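The Great Hanger Sort

25 Jun 2022

14 comments Share

I have been putting off the bedroom closet since November, and this week I finally ran out of excuses. My friend Etelka Oláh gave me her rule years ago – start with the hangers, and the clothes will follow – and I am a little embarrassed at how long it took me to listen to her. So I pulled everything off the rail, piled it on the bed, and made myself a big pot of coffee before I looked at any of it too closely.

My rail is only 34 inches wide, and it had fat plastic hangers jammed on it next to padded ones from my aunt and a few that must have come with the house. I kept the padded ones for sweaters (sentimental, I know!) and decided that shirts and summer blouses would all go on thin coated wire, in blue if I could manage it.

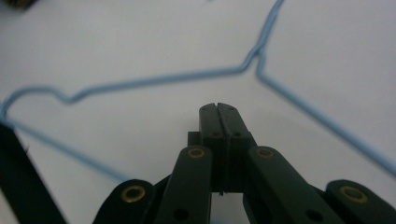
Do wire hangers ruin your clothes? Heavy coats and knits will sag on them and get those little shoulder bumps, but light cotton shirts do just fine, especially if the wire has a smooth coating on it.

My winter coat went back on its big wooden hanger, and the trousers are folded over the bar the way my mother did them. I still have a whole bag of scarves to face, and I think they'll be waiting there for a while yet – the coffee is gone and so is my afternoon.

Shared 75 times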